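Estimating Vehicle Speed from Pedestrian Throw Distance at Night: A Desk Study of One Corridor

Student project report, Traffic Safety Analysis
Submitted by Dušan Kadlec
March 2021

Summary

This report examines how well pedestrian throw distance can be used to estimate vehicle speed when the vehicle has left the scene of a collision. In a hit-and-run case the usual sources of speed information are missing. There is no vehicle to inspect, no event data recorder to download and often no tire marks. What remains is the road, the debris and the resting position of the pedestrian. The study applies a simple sliding model to the Ferdale arterial, a four-lane road with a posted limit of 40 mph, and tests how sensitive the result is to the friction value and to errors in locating the point of impact. The main finding is that an error in the impact point matters more than the choice of friction value over the range tested.

1. Background

Investigators who arrive at a fatal hit-and-run have a short period in which the road can be kept closed. Measurements taken in that period have to serve two purposes. They support the search for the vehicle, and they support any later reconstruction in court. The two purposes do not need the same data. The search depends on paint, lens fragments and camera footage from nearby businesses. The reconstruction depends on distances and road surface conditions.

The Ferdale arterial was selected for this project because it has a constant cross section between its two signalized intersections, almost no grade, and street lighting on one side only. The segment has mid-block bus stops on both sides and no marked crossing between the signals. Pedestrians who use the stops have to walk to one of the signals or cross in the open. The project did not use any actual collision on the segment. All cases in the report are calculated cases placed on the real road geometry.

2. Scope and Limits

The work covers frontal impacts by passenger cars with an adult pedestrian. Side-swipe impacts, impacts by trucks or buses, and cases where the pedestrian is carried on the hood for some distance are left out. These are known to break the relation between throw distance and speed. Cases where the driver brakes hard before impact and cases where the driver does not brake at all are treated separately in the literature. The model here assumes that the pedestrian leaves the vehicle at or near vehicle speed and then slides to rest.

No field measurements were made on the road itself. Access to the traffic lanes would have required a closure permit. Lane widths and the position of the bus stops were taken from the city plan sheets, and grade was taken from the same sheets.

3. Method

3.1 Sliding model

The simplest form of the calculation treats the full throw distance as a slide on a level surface with a constant drag factor. In US units:

S = square root of (30 x d x f)

where S is the speed in miles per hour, d is the throw distance in feet and f is the drag factor of the pedestrian on the road surface. The expression ignores the flight phase. It is used here because each input can be traced to one measurement or one assumption, and the effect of an error in either input is easy to follow. More complete models add launch angle and launch height. Neither can be measured after the fact in a hit-and-run, so they would enter as further assumptions.

3.2 Inputs

The base case uses a throw distance of 147 feet and a drag factor of 0.66. A second case uses a throw distance of 272 feet with the same drag factor. The two distances were chosen to give one result above the posted limit and one result far above it. The drag factor was then varied from 0.60 to 0.72 in each case. The impact point was moved 20 feet toward and away from the rest position in each case.

3.3 Software

Calculations were done in a spreadsheet and repeated in Lasum, the course package for collision geometry. Lasum reads the plan sheet as a base layer and places the impact point and rest position on it. The spreadsheet and Lasum results agreed to the nearest mile per hour in every run. Plots were made in Flonlow.

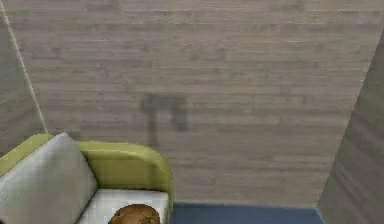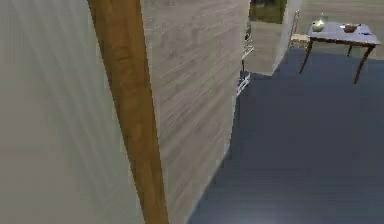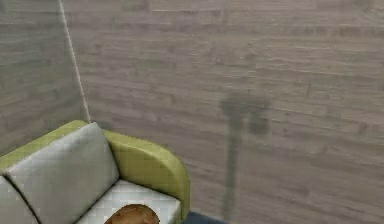 Figure 1. Rendered interior views with wood-grain surfaces.

3.4 Order of runs

Each case was run first with base inputs, then with the drag factor changed and the distance held, then with the distance changed and the drag factor held. Combined changes were run last. The order has no effect on the results but made it easier to find an entry error in the second case, where the drag factor had been left at its low value during the distance runs. Those runs were repeated and the first set discarded.

4. Results

4.1 Base case

With d = 147 feet and f = 0.66 the model gives 54 mph. Lowering the drag factor to 0.60 gives 51 mph and raising it to 0.72 gives 56 mph. The spread from the drag factor alone is 5 mph on rounded values.

Moving the impact point 20 feet closer to the rest position reduces the throw distance to 127 feet and the speed to 50 mph. Moving it 20 feet farther away increases the distance to 167 feet and the speed to 58 mph. The spread is 8 mph on rounded values.

When both inputs are set low, the result is 48 mph. When both are set high, it is 60 mph. All results in the base case are above the posted limit of 40 mph.

4.2 Long case

With d = 272 feet and f = 0.66 the model gives 73 mph. The drag factor range gives 70 mph at the low end and 77 mph at the high end. Moving the impact point gives 71 mph and 76 mph. In this case the drag factor has the larger effect. The same 20 feet is a smaller share of a longer distance.

A throw distance of this length on an urban road should be treated with caution. A body may have been carried by the striking vehicle before separation, or struck by a second vehicle. Either would lengthen the distance without any link to the speed of the first impact.

4.3 Comparison

The finding stated in the summary applies to the base case. It does not hold for the long case. The crossover depends on the ratio between the location error and the throw distance. For distances near the base case, better location of the impact point is worth more than a better drag factor. For long distances the reverse is true.

5. Discussion

5.1 Locating the impact point

In a hit-and-run the impact point is usually inferred. Shoe scuffs are the best evidence, but they are faint and are easily lost when emergency vehicles cross the area. Headlamp and grille fragments travel forward from the impact and tend to place it too close to the rest position if used without correction. That error lowers the calculated speed. Personal items such as a hat or a bag can be found on either side of the true point, depending on wind and on later traffic.

Witness statements are of limited use for this purpose at night. A witness who hears the impact and then looks will see the vehicle some distance past the impact point.

5.2 Lighting

The street lights on the Ferdale arterial stand on the north side. A pedestrian stepping off the south curb is in the darker half of the road for the first two lanes. This has no place in the throw calculation, but it affects the question of whether a driver could have stopped in time. That question needs a detection distance. Published detection distances vary widely with clothing and headlamp type, and no value was adopted in this report.

5.3 Value for the search

A speed estimate does little to identify a vehicle directly. It can narrow the camera footage. If the estimated speed is well above the general flow, the vehicle should pass the next signal earlier than others released by the same green phase. The distance from the mid-block stop to the east signal is short enough that the gain is a few seconds at most. Camera clocks at private businesses are frequently off by more than that. The estimate is useful for this only when two cameras share a clock.

6. Comments from Review

The draft was read by Šimko, whose remarks led to two changes. The first draft reported speeds to one decimal place. This was removed, as the inputs do not support it. The first draft also described the low result as a minimum speed. The word was taken out. A minimum would require that every assumption be set to its least favorable value, including the assumption that there was no carry, and this was not done.

A further remark concerned the title. The word "night" was kept although the sliding model is the same by day. The difficulty in locating the impact point is greater at night, and that is the part of the work that has practical use.

7. Further Work

Nine runs were planned for a wet surface and were not completed. Drag factors for a wet road were found in two sources in January, but the test conditions did not match and the values could not be combined. The runs should be done with a single source.

The carry case should be added if the report is extended. It would need a vehicle braking model and an assumed carry distance, and the results would probably have to be given as a range with no central value.

Appendix A. Input Values

Posted limit: 40 mph
Grade: level
Throw distance, base case: 147 feet
Throw distance, long case: 272 feet
Drag factor: 0.60, 0.66, 0.72
Impact point shift: 20 feet in each direction
Rounding: nearest mile per hour, applied after the square root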